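The Dilton Linen Days: A Bedroom in August

We finally did it! Every sheet, blanket, pillowcase and spare throw in the Dilton house came out of its cupboard, got looked at in daylight (or lamplight, for those of us who start late) and went back somewhere sensible.
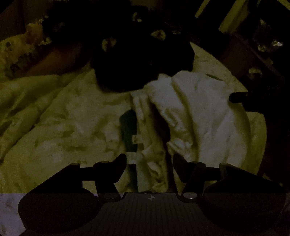

White cloth in a heap on the bed, late in the evening, with the covers good and crumpled underneath.

I love this stage. A bed is the best sorting table in any house. It's wide, it's soft, it's the right height if you kneel on the rug, and there is a deadline built in because at some point you want to sleep on it. We had been at it since after supper and I was having far too much fun to stop.

The rest of this page is a gallery of notes on the room and what we did in it, one little entry per stop. Wander through in any order you like.

The linen cupboard
It's on the landing, two steps from the bedroom door, and it's deep enough to lose a quilt in. We emptied it right down to the boards. There was a whole shelf's worth of things pushed to the back that hadn't been on a bed in years, including a tablecloth I'd been looking for since last Thanksgiving. Hello, old friend!

The count
I did count everything once, just for the pleasure of it: 133 pieces, from the big winter blanket down to the tiniest washcloth. I wrote the number in pencil on the inside of the cupboard door with the month beside it. Next August I'll write another one under it and see which way we're going.

Whites
All the whites got their own session, and it was my favorite. White cotton is so forgiving. You can mix pieces from three different sets on one bed and it looks like you planned it (I never plan it). The good ones were folded in bundles, flat sheet and fitted sheet together inside one of their own pillowcases. I know everybody on the internet has already told you about the pillowcase trick, but it works so well that I'm telling you again.

Fitted sheets
Tuck the corners into each other, lay the thing down, fold the curvy edges in, and then keep folding until it's a rectangle or near enough. Mine are near enough! I practiced on 7 of them in a row and the last was a real beauty, square on three sides.

Towels
Bath towels in thirds the long way, then in half, then in half again, with the fold facing out. Hand towels get rolled and stand on end in a basket. The thick ones from Korletey take up nearly double the room of the others and I forgive them completely, they're heavenly on a cold morning. A few tired ones have gone to the garage for car washing and muddy dogs.

Bathrobes
A robe is an awkward thing to fold. The sleeves flop out whatever you do. We settled on sleeves crossed over the front, belt laid along the middle, then roll from the hem up. The belt ends go in last and hold the roll shut. They look like big fat pastries on the shelf and I smile every time I open the door.

The Dondard quilt
This one came from a church sale in Dondard, a long drive away on a very hot Saturday, and it rode home on my lap. It has a faded green border and a mend in one corner that somebody did beautifully, with stitches so small you have to go looking for them. We fold it a different way each season so the creases don't settle in one place. It got an airing over the banister for an afternoon and then went on the top shelf, where nothing can sit on it.

Pillows
Out to the line with all of them! Fluffed, turned, thumped and turned again. Two were flat as crackers and have retired to the porch swing. The others came back in smelling like grass.

The bedroom itself
It's the smallest of the upstairs rooms and it faces north, so the light never gets very bright in there even in summer. I used to grumble about that. Now I think it's the coziest spot in the house, especially in the evening with only the lamp going and the window up a few inches so you can hear the crickets.

Under the bed
Winter blankets live here now, in zippered bags, with a sprig of lavender from the side yard in each. We vacuumed first. I found a library card, a sock and enough hairpins to open a salon.

Labels
I'm a label person, I can't help it. Plain luggage tags on string, one for each shelf: twin, full, queen, guest, beach. The beach shelf was a late idea and I'm so pleased with it. When we leave for the lake we can just scoop up the whole stack and go.

The giveaway pile
This grew and grew. Some of it was perfectly lovely and simply the wrong size for any bed we own now. It filled four bags and they went off to the Pidico thrift shop on Tuesday, where they were very happy to have the twin sheets. Old flannel that was past giving away got cut into squares for dusting, and those are in a coffee can on the laundry shelf.

The wash
Anything that smelled of cupboard went through a warm cycle, with the line for the big pieces and the dryer for the rest. Our machine takes 90 minutes on the long setting, so there was plenty of time for iced tea between loads. Sheets that have dried outdoors have a crispness I could write a whole page about. Maybe I will!

Ironing (a little)
Pillowcases only. I put the board by the north window with the radio going and did the ones with the embroidered hems, and it was the most peaceful hour of the whole project. Press the embroidery face down on a towel and the stitches stay nice and plump.

Making it all up again
Clean mattress pad, fitted sheet, flat sheet with a generous fold at the top, the light cotton blanket, and the small striped throw across the foot for whoever gets cold first. I made the bed well past my usual bedtime and then stood in the doorway admiring it like it was a cake.

Coming up next: the kitchen linens, which means dish towels, aprons and the napkin drawer that hasn't closed properly since spring. If you've got a good way of storing round tablecloths, please leave me a note, I have four of them and they slide off everything.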